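4.2 Route survey and equipment budget

The purchase plan for the Horby path inspection robot was drawn up from a survey of the asphalt paths it would have to cover. The planned network is 1542 m long. We divided it by edge type, which decides how much sensing a vehicle needs to stay on the pavement.
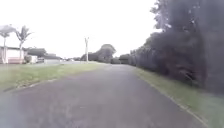 Figure 3a. Path with a thin concrete edging on the right and mown grass on the left.

Edged sections can be followed with a single forward camera. The Putlow base already carries one, so no extra cost was entered for them. Planting beside the path was budgeted separately. Long leaves can be read as obstacles by a low-cost range sensor, and we set aside 206 dollars per vehicle for a better unit. 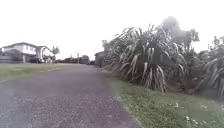

The same unit was priced with and without a spare. We kept the spare in the plan, as delivery from Owino took most of September. Sections with soft edges on both sides cost more, and about 600 dollars was added for a second camera and its mount.
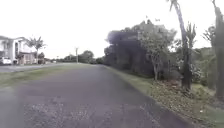
Figure 3b. Soft edges on both sides, with gravel on the near surface and leaf litter on the right verge.

Tires were chosen for loose stone and worn asphalt. Ameseo offered two sets, and the wider one was selected. A repair reserve of 1000 dollars covers the first year.
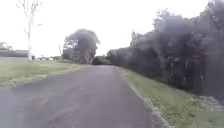
Figure 3c. Narrow path with a pale curb on the right only; the asphalt is worn at lower left.

Battery size was fixed last, after the sensor load was known.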